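## Flat phone, again

My phone died twice last month, both times while I was waiting on a call about the Londthorpe hall booking, so I've finally sorted out my charging habits. Minttu Leinonen reckons you should keep the battery above 20 per cent and never leave it on overnight. Nigel Whiteley charges his whenever he walks past a socket and his phone is seven years old (he's very smug about it). I've landed somewhere in the middle – on at brekkie, off before I head out the door – and so far, so good!

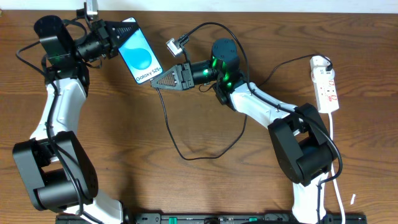
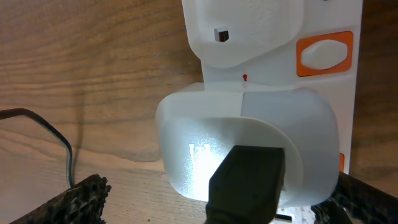
## Your tips, please

Lauri Kiiskinen wrote in to say he turns the brightness right down and switches off every notification except his mum's. Love that. Ha-rang Hwang swears by a cheap spare charger in the glovebox, and I've pinched that idea already.

If you've got a favourite trick, send it through by the end of August and I'll pop the best ones in the next newsletter. Colour me curious about the camping crowd especially – how do you lot manage?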